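Health & Care | Local services | 14 comments

Murcombe's waiting list text messages get a rewrite, at last

Patients waiting for an operation at Murcombe Hospital will soon receive text messages written in English, the hospital has confirmed, after a review found that most of those sent last year could not be understood by the people they were sent to.

The review, published in July, looked at 203 different template messages in use across the surgical departments. Among them was one telling patients that their pathway had been "stepped to a holding state pending validation", which meant that they were still on the list. Another asked people to reply YES if they did not wish to be removed, or NO if they did not wish to remain. A fair number replied with a question mark, and the system took this as consent to be discharged.

Those affected have since been put back in their original places. They were told so by text. 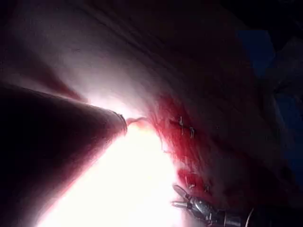

Instrument shaft and tissue at close quarters. Waits for some operations have lengthened over the past year.

The old messages were the work of Flutix, which supplies the booking software and which describes them as "legacy content". The hospital says they were approved by its own staff. Both accounts may well be true, as the approval form was also supplied by Flutix and came with the box already ticked.

The job of putting things right has gone to Prerell, a small firm of plain language editors whose previous work includes the parking notices outside the hospital's main entrance. Regular visitors will remember these as the first signs on the site to make clear that parking there was forbidden, some years after the fines began.

Prerell has cut the templates to 35. Patients will now be told whether they are on the list, whether they have a date, and what to do if they can't make it. The word "pathway" has gone. "Your operation" has come in to replace "the elective episode", a phrase that one patient told the review she had taken for a television programme.

There has been some resistance. Two departments asked to keep their existing wording on the grounds that patients were used to it. The review noted that these departments also received the most telephone calls, nearly all of them from patients asking what the wording meant. Calls to one booking line were answered after an average wait of 35 minutes, the first 3 of which were spent listening to a recording suggesting that callers might prefer to send a text.
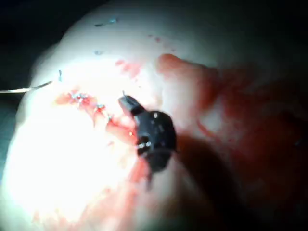

A stitched incision and the tip of a surgical instrument.

Messages will also stop going out in the small hours. Under the present arrangement they leave in a batch at 2am, a time chosen when the system was installed because the network was quiet. The network was quiet because people were asleep. From now on they will be sent between 9am and 6pm, except for reminders about not eating before surgery, which will go out the evening before. Until now these arrived with everything else, and in several cases after breakfast.

Patients who would rather have a letter can still ask for one. The request has to be made by text, although the hospital says it is looking at this.

The new messages will be tried first with patients waiting for day surgery, then brought in elsewhere if complaints fall. A patient group in the neighbouring district of Boonchu, where the same software is used, has asked whether it might have them too. It was told that its enquiry had been stepped to a holding state.

Shared 86 times

Got a story? Contact the newsdesk | Terms | Corrections | Back to top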